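Home Stories Archive About Contact
Search this site Go

December
by the night desk

The inspector from Culen logged the microwave at 11 p.m. White body, two knobs, one button. The form had 78 lines. 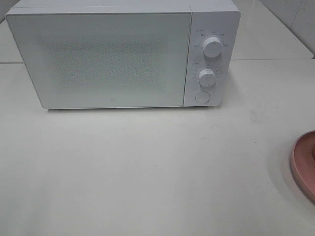
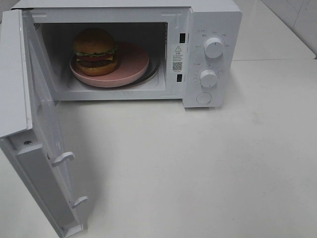 Line 6 asked for contents. She wrote: hamburger, toy, on pink plate. The form allowed no adjective, so she struck out "pink" and initialed the change.

Dokwood replied within the hour that a toy could not be entered as a meal, and would she please state the heating time. She wrote zero – then wondered whether zero was a time.

She moved on to line 7, which concerned the turntable.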